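Subject: Re: [glass-and-china] Sorting the odd plates
Date: May 8, 2018

On the list, Dumitrescu wrote:

> I've got 85 plates and dishes left from the Binel clearance and they
> don't match at all. Do I sort by size, by colour or by maker? And does
> anyone keep the clear pressed glass apart from the glazed stuff?

Oh, I do love this question! Please don't sort by maker, you'll be at it until September. Half of mine have no mark on them and I was forever peering at the backs with a torch. I go by what they're made of first, then by shape, so ovals sit with ovals and the rounds can stack properly.

Yes to keeping the glass apart. The bumpy, wavy sort is my absolute favourite (all those ridges, it looks wonderful the moment any light gets at it) but it does scratch a soft glaze if you slide one over the other. I stand mine on edge in a rack and never stack more than a few of anything.

For the little dishes I use shallow plastic trays, the cheap kind with a lip all round. Mine came from Fevimard, 300 mm or so on the short side, and you can carry a whole tray to the sink in one go – much nicer than ferrying dishes one by one. The cream oval with the black flower on it is going in with the small ovals, and the glass plate goes to the rack.

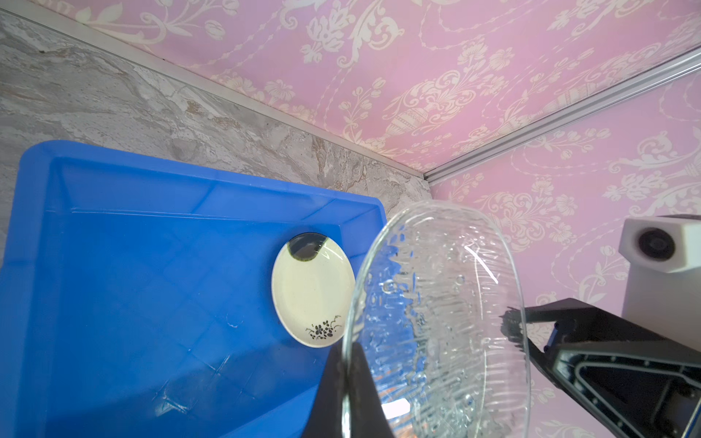 Cirkov replied that trays are fine for sorting but no good for storing, and that felt between the dishes is worth the bother if they're going away for the winter.

Felt, yes! I cut up an old blanket for mine.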